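Wumance 3 – string encoding library
By Sobia Orakzai, December

Wumance converts text between UTF-8, UTF-16 and more than 200 older code pages. Bad sequences raise an error with the byte offset, or get replaced if you set the lenient flag. 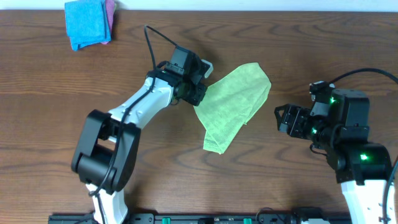
The streaming reader holds back split characters until the next chunk arrives – no manual buffering. Licenses cover 2 developers.

Comments
Rallis: Does lenient mode log offsets?
Nanusa: Yes, pass a list as the last argument.

Related
Zindau hex viewer
Wumance 2 migration notes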